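Players Wanted: Open Trials at Kwofie Rovers Football Club
By Naa Ankrah
June 2022

Kwofie Rovers are looking for new players, and we would love to see you at our open trials! We finished second in our division this season, the best result since the club started, and we're hungry for more. Several of our seniors have moved away for college or work, so there are real places up for grabs in both the men's and women's squads.

Our head coach, Kojo Akolgo, is most keen to find two goalkeepers, a left back who enjoys getting forward, and anyone who can cross a ball with either foot. Strikers, don't be put off - we never have too many goals.

You need to be at least 16 on the day of the trial. Past club experience is nice to have, but Yaa Gyamfi came to us straight from street games in April and was starting matches within weeks. If you're fit, on time and willing to listen, come along.

Trials are held at the Trillby Ground, and each one runs for a full morning: warm-up, passing drills, small-sided games, then a proper match after a break. Kojo and his assistant, Abdul-Rahman Eshun, watch every player and talk to each of you before you go home.

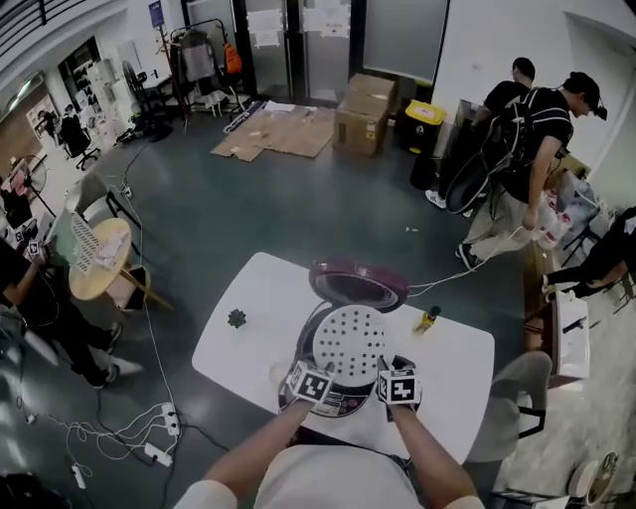

What to bring

Boots, shin pads, a water bottle and a light and a dark shirt. Goalkeepers should bring their own gloves. Players under 18 need a form signed by a parent or guardian (ask us for one when you sign up).

What you get

Two evening sessions a week, a match most weekends, full kit, and a team bus for away games. We can't pay wages, but we do cover league registration - and the singing on the bus is free.

How to sign up

Send your name, age, usual position and a phone number to Ngân Hoàng at the club office. She'll reply with your trial date and directions to the ground.

Contact: Club Office, 362 Gokness Road | © 2022 Kwofie Rovers Football Club | Back to top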